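Contact paper on shelves and tabletops: worth it, or a mess later?
Home & Rental forum > Kitchens

kirsty_halliday
2019-11-23
Moving into a two-bedroom rental and the shelves and the old kitchen table are pretty beat up. I want to cover them before I unpack.

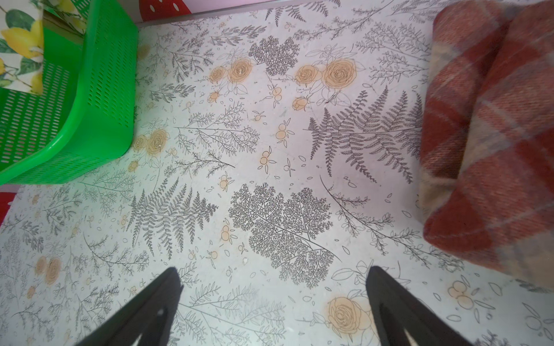

I need enough for 24 feet of shelf plus the table, and my budget is $25. Has anyone used it in a rental and gotten it off again? The lease says I have to return everything in original condition.

noeline_c
I've used it in three apartments. It comes off painted wood fine if the paint is sound. If the paint is chalky or was slapped on over grease, it takes the paint with it. Try a small piece inside a cabinet and leave it a week.

ekragh
Hair dryer on low, lift a corner, pull slowly and flat back on itself. Don't pull straight up. Leftover glue comes off with cooking oil and a rag, then dish soap.

girard_st_tenant
I'd skip it. We lined everything in July when we moved in, it was hot, and by fall every edge in the cabinet next to the stove had curled and collected crumbs. Took me a whole weekend to clean up. Non-adhesive liner costs a little more and you just lift it out.

noeline_c
Next to a stove, sure. I wouldn't put it there either. The rest of my cabinets were fine for over 2 years.

girard_st_tenant
Two years isn't long. And non-adhesive you can take with you.

R Sutcliffe
Non-adhesive slides around on a tabletop though, and she wants to do a table. For the table I would wrap the paper under the edge by an inch or so and staple it underneath – if it's your own table and not the landlord's.

kirsty_halliday
Table is mine, came from my aunt. Shelves are the landlord's.

R Sutcliffe
Then staple away. Wipe it with vinegar and water first and let it dry overnight. Any grit under there shows as a bump forever.

ekragh
Check the math on your rolls too. A lot of them are 18 inches wide and your shelves may be 12, so you lose a strip the whole way unless you can use the offcuts for drawers. Measure in inches and cut everything before you peel. My longest run was 192 inches and I did it in four pieces. One piece would have been a disaster.

tamsin_s
If it has a pattern, buy all of it at once. I went back for one more roll and the background was a different white.

girard_st_tenant
Still say liner for the shelves. Take pictures of them before you put anything down, whichever you pick.

kirsty_halliday
OK, going with liner on the shelves and contact paper on the table only. Will do the test piece on the underside this week. Does the vinegar need to be rinsed off?

R Sutcliffe
No, just dry it well.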